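When the arms would not let go

The fault first showed in March, says the engineer who runs table-clearing trials at Skeranico's workshop in Ellon. The robot was asked to put down a plate and kept hold of it.

"The software said the gripper was open. The fingers were still shut," she says. "Then the arm moved away and took the plate with it."

It happened in 29 of 90 runs. Two plates broke and a stop button was pressed more than once. The team blamed the fingers and changed them, which cost a fortnight and made no difference.

The cause was a timing error. The controller, called Rudd, waited 50 milliseconds for a reply and then assumed the job was done. Under load the reply took 70.

"We should have treated silence as a fault," she says. "Now it stops and holds still."

Every change is now tried in simulation before it goes near the real arms.
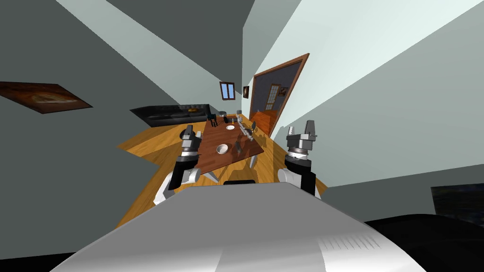 The simulated dining room, with both grippers empty and the table laid.

Has she got her confidence back? "Mostly. I still stand behind the line when it reaches for a bowl."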